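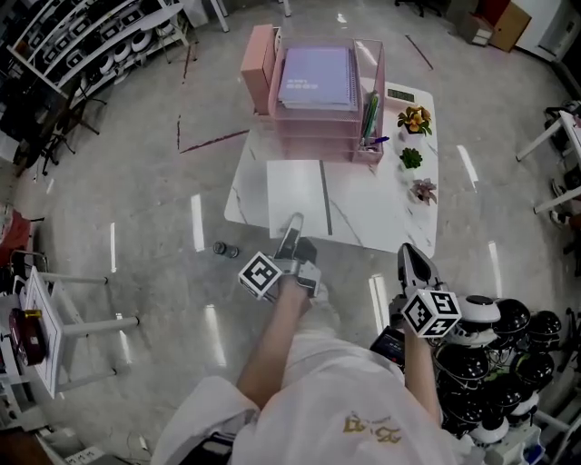 # Handheld gripper trials: progress report to the Selvanayagam Fund

Friday, July 27, 2018
Prepared by Hawi Degefa, Korkgate workshop

Dear Shanthi,

You asked for a plain account of where the money has gone since February and what we have learned from it. The short answer is that we have two finger designs worth arguing over, a tracking setup we trust on most days, and a much better idea of what the last stretch of the grant should pay for. It has been a really good few months!

## What we set out to do

The grant covers a comparison of finger designs for our handheld grippers, the ones a person carries, one in each hand, to show a task before we try it on the arms. We wanted to know which fingers cope best with ordinary desk objects, and whether the marker cubes on the grippers give us hand positions good enough to use.

## Trials so far

We have recorded 1331 trials, all two-handed, and 671 of those were done with the slender gray fingers from Treleo. The rest used the Finstead jaws, or one of each. The mixed pairing began as a stopgap when a set of Treleo fingers was held up in shipping, and it has become my favorite thing in the project. People very quickly start using one hand for fine work and the other for holding things steady, without being told to.

The tasks are small: lift a notebook off a desk organizer, take a pen out of its holder and put it back, shift a potted plant along the edge of the table, turn a box to face the other way. We change the layout between sessions so that people don't settle into one path.

## How the fingers compare

**Treleo.** Lovely on pens. They get between two pens standing close together, and a person new to the gripper can do it after a few minutes. They are weaker on anything heavy held by one corner. The notebook tends to swing, and people end up bringing the other hand over to help.

**Finstead.** Strong and forgiving. You can come in at a poor angle and still get hold of a box. They block your view of small things, though, and new users knocked the pen holder often enough that we now fix the organizer down with putty.

I had expected to drop one design by now. I'd like to keep both until the end, and I hope you'll agree once you have seen the split by task in the attached sheet.

## Tracking

The marker cubes were the part I worried about most, and they have been a happy surprise. With a different pattern on every face, we can usually follow a gripper through a full turn of the wrist. Trouble comes when one hand crosses in front of the other, which happens a lot with the organizer because everything interesting is on it. We lost 175 trials that way before we moved the cube on the left gripper farther out to the side. Losses since then are down to a handful a week.

The table is a smaller nuisance. Its top is white with gray veining, and under the brighter lights the glare washes out the markers at low angles. Turning off one row of lights fixed most of it. A matte cover would fix the rest, and I'd rather buy that than spend another week on software.

## Money

We are inside the budget. Spare fingers cost more than planned, mainly through breakage in the first month, and camera mounts cost less. That leaves some 2000 dollars unspent in equipment. I would like to move it to the following:

- a third pair of grippers, so that one can be out for repair without stopping a session
- the matte cover for the table
- paid hours for testers from outside the building

The last item matters most to me. Nearly everyone who has held the grippers so far works here, and we have all picked up the same habits. I'd love to see what a florist or a bookbinder does with them.

## Next

We will finish the plant and box tasks first, then repeat the pen task with the adjusted cube so the two sets can be compared fairly. After that come the first runs on the arms, using the best of the recorded demonstrations. The arm mounts for the Finstead jaws are ready. The Treleo mounts need one more round of drilling.

Could you let me know about the budget change before we place the next parts order? If you'd like to try the grippers yourself, come by any morning and plan on staying longer than you meant to.

Hawi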